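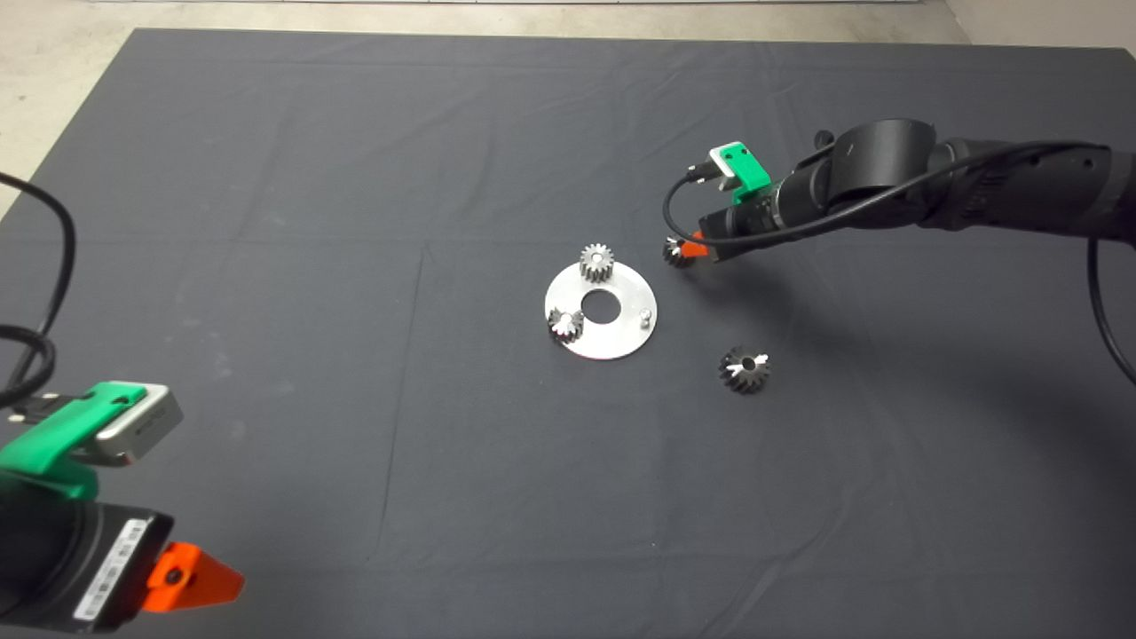
Dedora day clock: four months in my mom's kitchen

My mom has dementia and she lives with me, and for most of last year the question I answered more than any other was "what day is it?" Morning, lunch, two in the morning, it didn't matter. So when the memory clinic in Goodwin had one of these big Dedora day clocks up on the wall in the waiting area, and Mom sat there reading it out loud to me like she was doing the news, I went home and ordered one that night.

I paid $359 for it from Skamomier, which is a lot of money for a clock! You can get a basic one for far less, and I'll get to that. What you're paying for is the big screen, the spoken reminders, and the app that lets you change things from your phone without standing on a chair in front of somebody who would like to know what you're doing to her wall.

Setup took me a whole evening, but part of that was me. The clock found our wifi fine. The app wanted me to make an account, then confirm the account, then it signed me out and we went around again. Once I was in, it was pretty easy. You pick how you want the day written (I went with the day, then "morning" or "afternoon" or whatever in big letters, then the time) and you can turn off everything else. Please do turn off everything else. Out of the box it shows the weather, a little moon, the date in numbers and a scrolling hello message, and Mom thought the hello message was a bill.
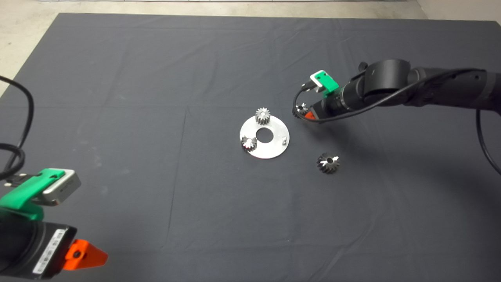
The reminders are what I use most. You type in a note or record your own voice, pick a time, and it plays. I recorded mine because the built-in voice sounds like an airport. "Mom, it's time for your pills, they're in the blue box." She answers it. She says "all right, honey" to the clock and goes and gets the box, most days anyway, and I can tell from the other room that it's happening. On a bad day she gets up to look for me instead, because if she can hear me then I must be in the house. That upset both of us the first couple of times. I ended up recording them again with my name at the start and "I'm at work" when I am at work, and that helped some.

The dimming is great. At night the screen drops to a soft amber with "It's night time" on it, and you can set the hours yourself. I wish it would fade instead of switching over with a snap, since she notices the snap, but it has cut down on the full breakfasts at 3 a.m. (She was making toast for everybody. There were a lot of everybodies.)

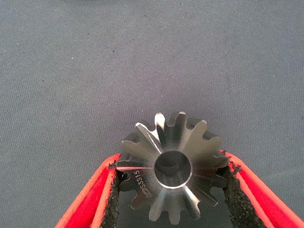

My sister thinks I spent way too much. She bought the Peraris for Mom's old bedroom at her place, the small one with no app, and she says Mom reads it just as well and it never asks her for a password. She also says a thing that talks in my voice is a little creepy, and that she'd have put the money toward another afternoon of day care.

I went back and forth with her on that one. She's right that the Peraris is easier to live with, and if all you need is the day in big letters, get that and be done. But I'm the one with a job outside the house, and being able to move the lunch reminder from the break room has saved me more drives home than I can count.

Now the stuff I don't like. The battery backup is supposed to cover a power cut, and ours held on for 17 minutes in a storm in December before the screen went black. It came back with the right time but all my voice notes had to be loaded again from the phone. Customer service was nice about it and told me that was normal. The warranty is 36 months, so I may bug them again. 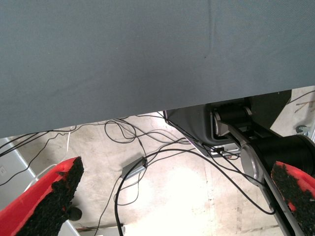 The finish is the other thing I'd change. The frame is shiny white and it shows every fingerprint, and anything that sits on a plain surface is something Mom wants to get rid of. If you live with someone like this you already know. Give her the gray cloth in the picture above and she'd go right past the crease and start working at that little dark speck under it with her fingernail, and she'd be at it till supper. The clock has a tiny black sensor dot on the white frame, and she has been picking at it since the first week. I put a bit of white tape over it and lost the auto brightness, so now I set the brightness by hand. A matte frame with the sensor tucked underneath would fix the whole problem for me.

Would I buy it again? For our house, yes, and I'd do it sooner, while she was still learning new things a bit more easily. Hang it at eye level from the chair she sits in most, and use the two screws that come with it. The sticky pads in the box let go on me the second night.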